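Zaririk Community Meals, progress report to the Hultier Fund
4 min read

Reporting period: March up to 24th April. Second installment of the grant. Sorry for the short notes, kitchen has been flat out.
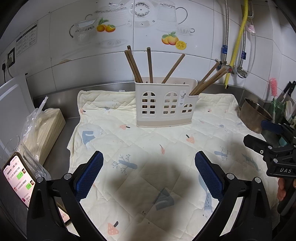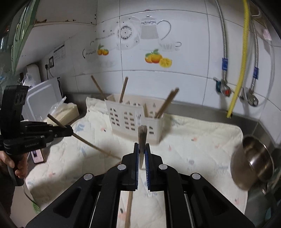 Chopsticks, Forville kitchen.

By the Zaririk program office

Where we are

Both sites open. Forville running full weeks, Frade on the short schedule until the walk-in cooler is signed off. We served 382 meals in the last full week across the two, up from the winter numbers and the most since we started. Target in the grant agreement is 600 a week by the end of the year. Not there yet. Frade has to open properly before we get close.

Sit-down meals are doing better than takeout at Forville. We expected the reverse and ordered a lot of containers. They'll get used, they don't go bad, but it does mean the packaging line is over for this quarter and will be under for the next two.

Menu

Noodle soup twice a week, rice bowls, one baked dish. Lentil dish dropped, too much coming back on plates. The dumpling day was popular and also far too much labor, so it moves to once a month. Allergen sheet redone and posted at the serving counter at both sites. Frade's copy still needs the sesame line corrected.

Money

Food spend is on budget. Produce prices went up in March, we covered it by buying more cabbage and carrots and less of everything else. Equipment: the dish machine repair at Forville came out of contingency, invoice attached. It was the pump. The repair company thinks it has a couple of years left in it and we would like to plan for a replacement before then, not after.

Utilities at Frade came in higher then forecast. The heat was left on in the back hall for most of a month before anyone caught it. Timer now fitted.

Small wares (bowls, ladles, table things) all bought, that line is closed. Receipts in the folder.

Staffing and training

Still 3 paid part-time positions. One was vacant for most of March, filled now. Food handler certificates current for everyone on the Forville rota. Two still to do at Frade, booked.

Evening cooking class: first round finished, knife basics, stock, rice, simple noodle dishes. More than 60 sign-ups for the second round, which is well over what the room can take. Plan is to split it into two groups and run the second one later in the evening. We'd need to pay for extra cleaning hours. Can that come out of the outreach line? Please confirm by email, we'd like to tell people their dates.

Problems

- Cooler at Frade. Installed, runs, but waiting on the inspection. Been rescheduled by them once already.
- Deliveries. Supplier changed the drop-off window to very early and there's no one at Forville to sign. Currently using a key box. Looking at other suppliers but the prices arent great.
- Parking at Frade. Complaints from next door on class nights. Signs up, has helped some.
- The sign-in tablet keeps logging itself out. Back to paper for headcounts, so the weekly numbers take longer to reach you.

Next period

Open Frade full weeks once the cooler passes. Start second class round. Get quotes on the dish machine. Guest survey goes out on paper, one page, in both dining rooms. Last one was four pages and we got almost none back.

Budget table and receipts sent separately. Headcount sheets for March are scanned, April ones to follow.

Contact: Zaririk office, Forville | © Zaririk Community Meals | Back to top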